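February 22, 2019

**Clarkthorpe kitchen trial to get second robot station**

Catering firm Benmoussa has set aside money for a second two-armed robot at its test kitchen in Clarkthorpe. The order is due to go to Zustach, the supplier of the first, once the firm has settled on which grippers to buy.
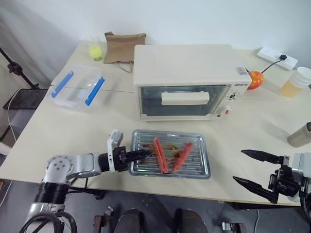 Manuela Santoro, who holds the equipment budget, said the arms were the easy part to price. Small items had been left out of last year's plan, and the kitchen overspent on them by £900. The new budget has its own line for trays, tongs and spare fingers, set at £500 a year.

A further £3000 will go on servicing. Benmoussa looked at leasing from Worano but decided against it, as the shortest contract on offer was 3 years.

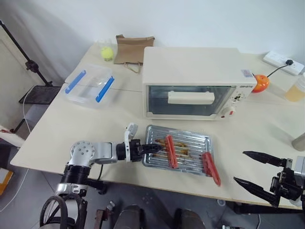
The toaster oven work will carry on at the present station while the second is fitted out. Santoro said she would rather buy ordinary kitchen appliances than pay for specially made ones, and no money has been put aside for a bigger oven.

Delivery is planned for September. Staff training is to be paid for from a separate fund.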